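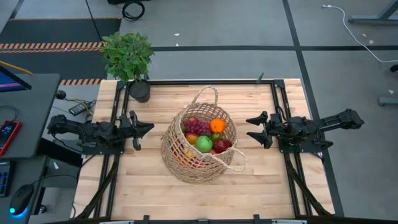

The fruit basket on the butcher-block top

tatholm_kitchen
Posted Apr 15, 2020

Hello all. I want your opinion about my basket with artificial fruit. The basket is woven in an open net style with two handles, and I bought it in January from Dreltavby for 13 dollars. The fruit is from Oravec, from the mixed box. My problem is the order. If I put the grapes in first, they disappear. If I put them in last, they slide to the side and pull the handle down with them. How do you fill yours?

pearandplum
Grapes last, always, and let them hang a little over the rim. I would also use less fruit. An open weave shows everything through the sides, so you do not need a high pile.

gikeck_fan
I disagree about less fruit. A half-filled basket looks like somebody forgot to go to the market. Put crumpled brown paper on the bottom and the fruit will sit higher.

tatholm_kitchen
I tried paper, but with such a net it is visible from every side. Now I take out the grapes and the apple again and begin with the long pieces against the wall of the basket. 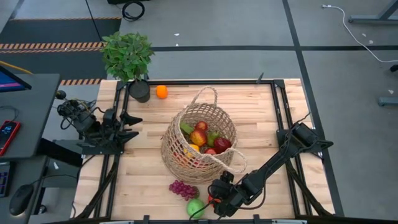 After that come the red ones, and the grapes wait until the end, as pearandplum says. I am still not sure about the orange. It is the brightest piece and it takes all the attention — maybe it should stay out and go beside the plant.

pearandplum
Leave it out! One orange next to a green plant is very nice.

gikeck_fan
No, then it looks lost. Everything in the basket or nothing.

slowshelf
Can I ask about the quality? I paid more for a set from Gikeck and the apples look like painted balls. 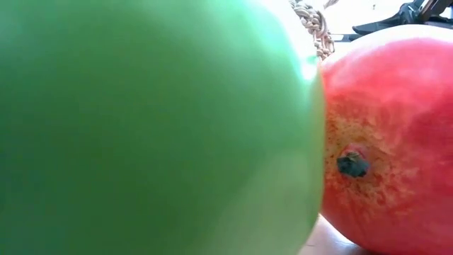
Oravec fruit is decent for the price, I think, but it depends on the piece. The red ones are the best of my box. From very near, the green skin is smooth and a little glossy, with no stem that I can see from this side, and the red one beside it goes darker toward one side, so it looks more natural to me. From the door of the room both are fine.
— tatholm_kitchen

slowshelf
Thank you, this helps. The shine is what bothers me with mine. I wiped them with a little talc and it became better, but the dust likes it too.

gikeck_fan
Please no talc. Wash with soap and let them dry on a towel.

tatholm_kitchen
I will try the soap first. For the orange I have not decided yet.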